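Sarcombe Workroom
Home | Rooms | Tables | Gallery | Getting here | Contact

Gallery: The desk things
2 photos
Posted 7 Dec 2023
Views: 591

The gallery has been mostly outside shots up to now, plus the stairs and the front door on Ignacio Street. A few people have written to ask what the tables are like and what goes on them, so this page is about the desk things: the mouse, the mouse pad, the laptop and the lamp. They were all on the big brown table at the time. The kitchen and the store cupboard will get pages of their own.

These 4 items make up what we call the short set. The long set adds a keyboard, a stand and a separate screen, and it lives at Etholm, where the tables are deeper. At Sarcombe the short set is enough for most of what people come in to do, which is letters, forms, accounts and the odd bit of coursework. If you need the long set, book Etholm. We don't carry screens between the two buildings any more after what happened in August.

The mouse

All our mice are now wireless. We had corded ones until last year and they were forever going under the table and round the legs of chairs. The present ones are white, with a white wheel, and quite plain. They take one battery. Spares are in the shallow drawer by the sink, and flat ones go in the tub next to it, please, not back in the drawer. We had a run of complaints about mice that didn't work and every one of them was a flat battery that had been put back with the good ones.

White shows the dirt. We wipe the mice over at the end of each day with a damp cloth, wrung out well, and go along the middle seam and round the wheel with a dry cotton bud. Don't use the kitchen spray on them. One of the older mice went sticky all over from it and never came right, and it had to be thrown out.

If you are left-handed, the buttons can be swapped over in the laptop's settings. Please swap them back when you leave. 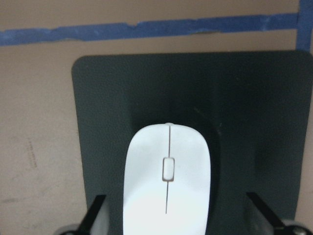 White wireless mouse on one of the dark grey mouse pads.

The mouse pad

The pads are dark grey, flat and matt, with rounded corners. We tried working without them. The mice will run on a bare table, but the pointer jumped about on some of the older tops and people blamed the laptops. With a pad under the mouse it stopped.

We bought the pads from a closing-down sale in Imley and there was only the one colour left. They have turned out to be a sensible choice. Tea doesn't show on them much, and they lie flat even after a winter in the cupboard. They do pick up fluff and small marks, and you will see these once the light is on them. A lint roller takes the fluff off. The marks stay.

Pads should be stored flat, one on top of another, on the second shelf. Please don't roll them up to make room. A rolled pad takes weeks to settle and the corners lift in the meantime.

There is no rule on where the pad goes. Most people have it to the right of the laptop. Some prefer it in front, and push the laptop further back to make space. The big table has enough depth for either.

The laptop

The laptops are ordinary silver-grey ones with a small dark logo on the lid. They are not new. They do word processing, spreadsheets, email and the web, and they will play a video as long as you don't have a dozen other things open. They won't run the big drawing programs, and we would ask you not to try installing them.

Laptops are kept closed when they are not being used. This is mainly about dust, which is worse at Sarcombe than at Etholm on account of the old plaster. A closed lid also stops people resting papers on the keys. Nothing should be put on top of a closed lid either, and that includes mugs, coats and the visitors' book.

Chargers are labelled with the same number as the laptop. They look alike but there are two kinds, and the wrong one will go in and do nothing. If the laptop says it isn't charging, check the label before you report it.

Files saved on a laptop are cleared at the end of the week. Bring a memory stick or send things to yourself. We can't get them back afterwards.

The lamp

The lamp is the one thing in the set that people remark on, and this is down to the colour. It is orange, shade and base both, with a thin black neck between them. The rest of the room is rather brown and grey and it does cheer the place up. We had meant to buy white. The shop had put the wrong one out for collection, and by the time we had got it back to Sarcombe and plugged it in, we had decided to keep it.

The shade is shaped like a bell and tips down, so the light falls on the table and stays out of your eyes. The round base sits steady on a flat top. It is less steady on a pile of books, where people will keep putting it.

We use a 500 lumen bulb in it. Anything brighter gives a hard shine on paper and on the mouse, and two people asked for it to be changed when we tried one. The bulb is a screw fitting. There is a spare in the cupboard, on the same shelf as the extension leads.

The lamp's usual place is next to the laptop, at the back of the table. From there it lights the working side without anyone having to reach round it. When you put the lamp away, bundle the cord and leave the plug end free where it can be found. Don't wind the cord round the neck. The neck bends, and if it's bent often enough in the same spot it will go slack.

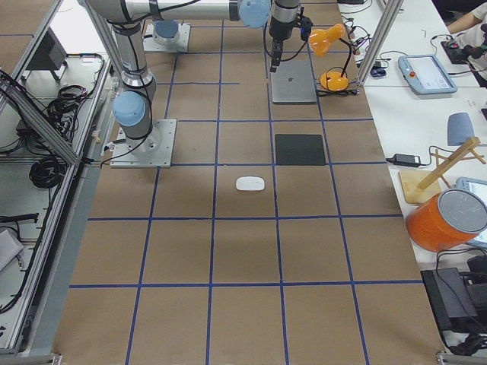
The big table is the one to ask for if you want room to spread out. It has a brown top marked off with dark blue tape, and you can use as many of the squares as you like. Please leave the tape down. It has been measured out and it takes a good while to do again. If a bit of it lifts, press it back with your thumb and tell us before you go.

We ask that drinks are kept to the small side table by the window. The laptops have been lucky so far. Food is fine in the kitchen but not at the tables, apart from the days when the kitchen is being used for something else, and then there will be a notice up.

Putting the set away

The order doesn't matter much, but everything has its place in the cupboard and it helps the next person if it's there. Laptops go on the top shelf, lids closed, with their own chargers beside them. Pads are on the second shelf, as above. Mice go in the blue crate with the switch underneath turned off. A mouse left on overnight will often be flat a day or two later, and then we are back to the business with the drawer.

The lamp stays in the room. There is no shelf tall enough for it, so it stands at the back of the table or on the windowsill, unplugged.

Borrowing

Mice and pads can be borrowed to take home for up to two weeks. Write it in the book by the door, with a phone number we can read. Laptops don't leave the building. We have been asked whether the orange lamp can be borrowed and it can't, but the shop in Imley that sold it to us may still have them.

To book a table at Sarcombe or Etholm, use the form on the Tables page. Bookings for the big table open a fortnight ahead, and mornings go first.

Next in the gallery: The kitchen at Sarcombe
Previous: Front door and stairs, Ignacio Street
Back to all galleries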